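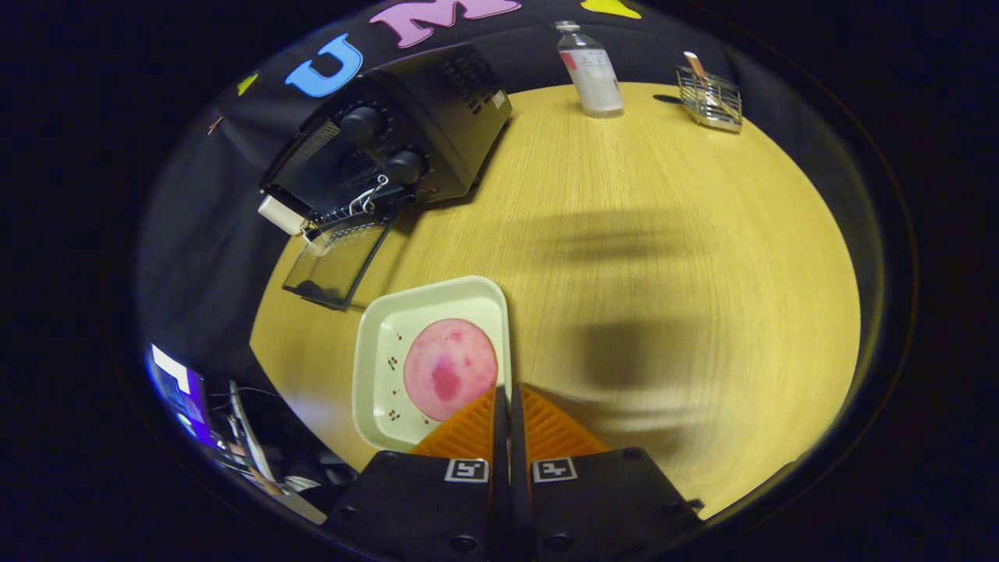 1. Pourquoi j'ai choisi de parler d'un coin goûter

Au départ je voulais faire mon rapport sur la cuisine entière de la maison de quartier Vasilakis, et puis Mme Sotiropoulos m'a dit que c'était trop grand pour un seul semestre (elle avait raison, je n'aurais jamais fini). J'ai donc gardé un seul meuble : la table ronde en bois, celle où on pose le plateau, le jambon, la bouteille et tout ce qui traîne au moment de préparer à manger. Mon sujet, c'est la préparation d'une assiette froide sur une petite table partagée, et comment on peut ranger les choses pour que ça se passe mieux.

Je suis en deuxième année d'économie domestique et aménagement, et c'est mon premier vrai rapport de terrain. J'ai travaillé avec Frida Gunnlaugsson pour les relevés et avec Ramesh Gautam pour les essais. Le rapport est à rendre le 27 mai 2019, mais on a commencé les visites en décembre, quand le chauffage du local ne marchait qu'un jour sur deux. On a fait les premiers croquis avec nos manteaux !

2. La table

C'est une table ronde, claire, presque jaune pâle, avec un grain très fin. Je l'aime beaucoup. Le rond, c'est convivial, tout le monde peut s'asseoir autour sans se disputer le bout de table, mais pour poser du matériel c'est une autre histoire. Les objets carrés laissent des petits morceaux de surface perdus tout autour, et on a vite l'impression que c'est plein alors qu'il reste de la place entre les choses.

Frida a dessiné la table sur du papier millétré, puis elle a découpé des formes en carton pour chaque objet et on les a déplacées pendant toute une soirée. C'était un peu comme un jeu de société. La meilleure idée qu'on ait eue ce soir-là, c'est de laisser libre toute la partie devant la personne qui prépare, et de repousser vers l'arrière ce dont on ne se sert pas tout de suite.

L'autre souci, c'est la lumière. Une grande ombre couvre la moitié droite de la table, et quand on coupe ou qu'on dispose quelque chose de ce côté-là, on voit moins bien ce qu'on fait. J'avais d'abord noté ça comme un détail, et finalement c'est devenu une vraie partie du projet (voir le point 5).

3. Ce qu'on pose dessus

Le plateau d'abord. Il est en plastique blanc, rectangulaire, avec des rebords relevés, et le fond est décoré de petites cerises. C'est mon objet préféré du rapport, je l'avoue. Les rebords sont bien pratiques parce que la tranche ne glisse pas dehors quand on déplace le tout. Par contre les cerises posent un problème auquel je n'avais pas pensé du tout : avec un aliment rose posé dessus, marbré et avec une tache rouge plus foncée, le motif se mélange un peu à la nourriture. Ramesh trouve que j'exagère. Moi je maintiens que pour voir s'il reste une miette ou un petit bout de gras, un fond uni serait plus facile à contrôler.

Ensuite l'appareil noir. C'est le plus encombrant, une espèce de boîte avec deux boutons ronds et des fentes d'aération sur le dessus. Pour l'aménagement, ce qui compte c'est surtout son panneau transparent, qui descend vers l'avant et prend de la place devant lui. Dans nos cartons découpés, on avait oublié le panneau ! On avait mis l'appareil au bord du plateau, tout contents de nous, et il a fallu tout recommencer. Pour les fentes, on a décidé d'une règle simple : rien dessus, même pas une serviette.

La bouteille en plastique transparent à bouchon blanc reste vers le bord du fond. Le panier en fil métallique argenté est juste à côté, avec un ustensile couleur bois clair qui dépasse. J'aime bien ce panier parce qu'on voit à travers et qu'on ne peut pas y cacher de bazar. Il est petit, donc on n'y met que ce qui sert pour le repas en cours. Dionysis Gkikas, qui tient la cuisine le soir, y mettait aussi ses clés, on lui a gentiment demandé d'arrêter.

4. Nos essais

On a comparé trois rangements. Le premier, c'était celui d'origine, c'est-à-dire chacun pose où il veut. Le deuxième mettait tout en arc de cercle le long du bord arrière, appareil à gauche, bouteille au milieu, panier à droite, et le plateau tout seul devant. Le troisième enlevait l'appareil de la table et le mettait sur une étagère.

Chaque rangement a été testé par 20 personnes du quartier, qui devaient préparer une assiette froide et ensuite remettre la table comme elles l'avaient trouvée. On leur posait quelques questions après, surtout sur ce qui les avait gênées. Je m'attendais à ce que le troisième gagne largement. Pas du tout ! Les gens aimaient la place libre, oui, mais ils n'arrêtaient pas de se lever pour aller à l'étagère, et au bout d'un moment ils râlaient. Le deuxième a été préféré par presque tout le monde, sauf par les gauchers, qui se cognaient le coude contre l'appareil. Je n'avais prévu aucune version inversée, c'est une vraie faiblesse de mon protocole et Mme Sotiropoulos me l'a fait remarquer dès la première relecture.

Une petite chose que j'ai apprise au passage : les gens posent toujours le plateau très près d'eux, même quand on leur laisse toute la place. Du coup le milieu de la table sert assez peu. Frida a proposé d'y dessiner un rond à la craie pour inviter à poser le plateau plus loin. On l'a fait deux soirs, ça partait au premier coup d'éponge.

5. Lumière et décor

Derrière la table il y a un fond sombre avec de grandes lettres colorées, dont un U bleu et un M rose. Les enfants de l'atelier les adorent et il n'était pas question d'y toucher. Sauf que ce fond absorbe beaucoup de lumière. On a essayé une lampe à pince de chez Skodska, prêtée par la cousine de Frida, placée d'abord derrière la personne (mauvaise idée, on se fait de l'ombre à soi-même) et ensuite sur le côté droit. La deuxième position est nettement mieux, même si le fil passe par terre et qu'il faudra une goulotte.

Ramesh voulait mesurer l'éclairage avec une application sur son téléphone. Le même coin donnait 649 lux puis 800 lux sans qu'on ait rien bougé, donc je n'ai pas gardé ces chiffres dans mes résultats. Je les note ici pour ceux qui seraient tentés de faire pareil.

6. Ce que je propose

Pour la maison Vasilakis, je propose de garder le rangement en arc de cercle, avec une version miroir pour les gauchers - c'est juste une affaire d'échanger l'appareil et le panier. Je propose aussi un deuxième plateau, uni celui-là, pour la viande froide, et de garder celui aux cerises pour le pain ou les gâteaux. Et la lampe à droite, avec son fil bien rangé.

Pour la signalisation j'avais imaginé des petites étiquettes sur la table avec le nom de chaque objet. Myrto Rallis, de l'atelier Rendel, m'a conseillé plutôt une fiche dessinée au mur, que les enfants peuvent lire aussi. J'ai fait un brouillon, il est en annexe, soyez indulgents pour le dessin de la bouteille.

7. Ce qui reste à faire

Je n'ai pas pu tester le nettoyage en détail. Le panier en fil a plein de petits coins et je ne sais pas combien de temps il faut pour le laver correctement. Il faudrait aussi refaire les essais avec des personnes assises, nous on a fait debout tout le temps. Frida continue le projet l'an prochain et elle a déjà récupéré tous les cartons découpés dans une boîte à chaussures, y compris celui du panneau.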